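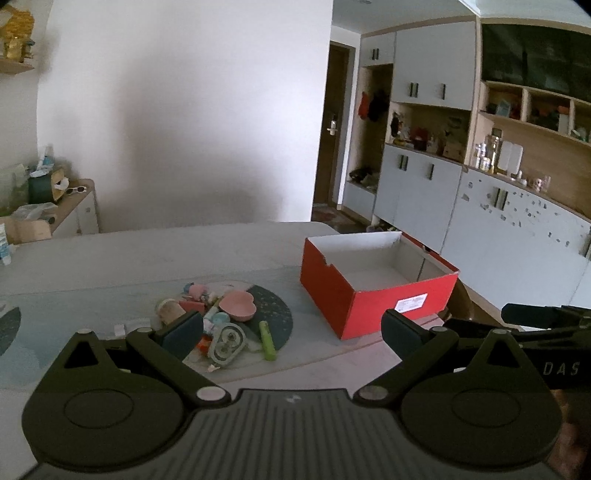 The red box, open and ready, with the small toys next to it on the table.

Small Things on the Table: a Toy Tidy-Up

2020-01-27

Welcome to the newest page of the Plesitz gallery. I keep these pages for people who like small toys and also like to have them in order. After the summer holidays our toys were living in every drawer of the flat, so I decided to bring them to one table and to begin again with boxes.

The red box is cardboard and has no lid. I prefer this kind for toys which are used every day, because a child can look inside without asking. It is light grey or white on the inside, and small colourful pieces are easy to find against it. I paid 2 dollars for it at the Prundano market, where the same seller has also flat boxes for puzzles. Those are too low for our collection, I tried them last March.

The label on the front is not straight. I will put my own label over it when I have decided the name of the box. My favourite at the moment is "Kitchen and Shop", but the kitchen pieces may need a box for themselves.

My rule for sorting is simple. First the hollow pieces, such as bowls and dishes, go to the bottom with the open side up. Then the smallest toys can sit inside them and they do not travel to the corners. Paper and soft things go on the top. If the box is so full that I must press with my hand, it is time for a second box.

Under the pile there is a round pattern with dark green and speckles. I find it a good place for sorting, as the pink heart shows very well on it. Please look for the heart in both pictures, it is the piece I like the most.

In the second picture there is also a folded packet in dark red and coral, up and to the left of the heart. Packets like this I keep flat, between two pieces of card, or the corners become ugly. 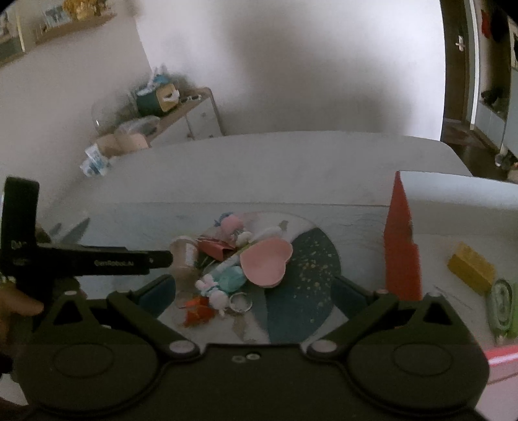 More pages in this gallery

Distard: wooden animals and their shelf
Rashidi: 14 tins for buttons and beads
Prundano market: what I found for less than 50 dollars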